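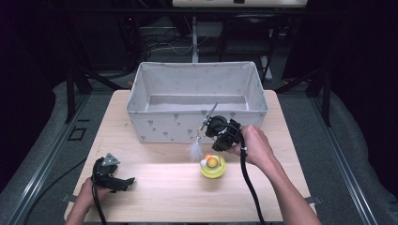
Objet : Re: [liste-tirnel] Bourse aux jouets et aux livres : on la refait ?
Date : 12/3/21

Bonjour à toutes et à tous,

Pardon de répondre avec autant de retard, j'avais commencé un brouillon et puis la semaine a filé, vous savez comment c'est ! Je reprends donc le message parti la semaine dernière sur la liste :

> Bonjour les voisins,
> L'an dernier on avait dû renoncer à la bourse et ça nous a bien manqué.
> Est-ce que la résidence Tirnel serait partante pour septembre ?
> Il faudrait savoir combien de tables prévoir, et surtout quoi faire
> des invendus, parce que la dernière fois on s'est retrouvés avec
> des cartons de livres jusque dans le local à vélos.
> Bises à tous

Alors oui, mille fois oui pour septembre ! J'ai ressorti le cahier de la dernière édition (il était sous les catalogues de graines, évidemment). On avait étiqueté 276 articles, et la recette s'était montée à 700 euros, ce qui avait payé les bancs de la cour et un bon goûter par-dessus le marché. Je garde un souvenir ému de la tarte aux mirabelles, si la personne qui l'avait faite lit ce message, je suis preneuse de la recette.

Quelques idées en vrac, à vous de me dire ce que vous en pensez :

1. Le dépôt. La dernière fois tout le monde est arrivé en même temps et la file allait jusqu'au portail. Je verrais bien un dépôt étalé sur 3 soirs, avec un maximum par famille, à discuter. Merci de ne pas apporter de puzzles sans avoir vérifié les pièces, j'en ai fait un de bout en bout l'hiver dernier pour découvrir qu'il manquait un coin, et je ne m'en suis pas encore remise.

2. Les tables. Il nous en faut sept si on garde la même disposition, livres côté cour et jouets sous le préau. Je peux prêter celle de ma cuisine, qui est solide et passe par la porte (on a vérifié au déménagement, dans la douleur). La librairie Wilell nous en avait laissé deux à tréteaux, je repasserai leur demander. 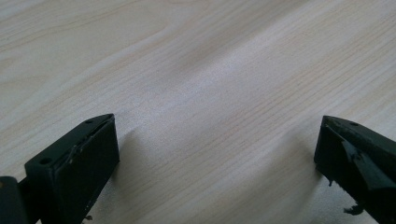 3. Les invendus. C'est le gros morceau. La ressourcerie Redetti prend les jouets en bon état mais pas les peluches, et pour les livres elle veut qu'on l'appelle avant. Pour les magazines, j'avoue que je sèche. Si quelqu'un a une piste du côté des écoles, je suis tout ouïe.

4. Les étiquettes. Pitié, plus de gommettes ! Elles se décollent au soleil et on finit par vendre un dictionnaire au prix d'un imagier. De la ficelle et du carton, ça a toujours marché.

Pour la date exacte, attendons de savoir quand le préau sera libre. Répondez plutôt sur la liste qu'à moi toute seule, je perds les messages.

Ah, et il me reste un plat à gratin bleu de la fête d'avant, à réclamer au deuxième étage.

Amitiés à tous,
la voisine du deuxième, escalier B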